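Home | Grippers | Spares | Service | Contact

Flendau Hand-Held Gripper, Jaw Pad Set

Two black ribbed pads for one gripper. Order two sets if you run a pair, as most people do by the time they ring us. Part 412, in stock at Gesska.

Pads wear fastest on slick packaging. Snežana Kelmendi, who tests every batch, swears by spouted pouches: shiny, squashy and no help at all.
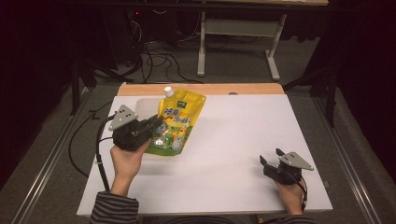
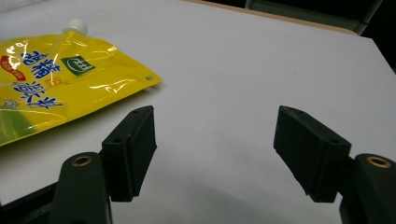 Fitting and care

Unplug the gripper. Open the jaws fully, back out the pad screws and put them somewhere you will find them again. Wipe the seats, fit the new pads and snug the screws by hand. Close the jaws slowly and check that the faces meet flat. If they don't, you have swapped left and right. Everyone does it once; Tâm Mai in service has done it 5 times.

Wipe pads with a damp cloth. Solvent makes them slippery, and then you get to read this page again.

Replacement screws are part 359.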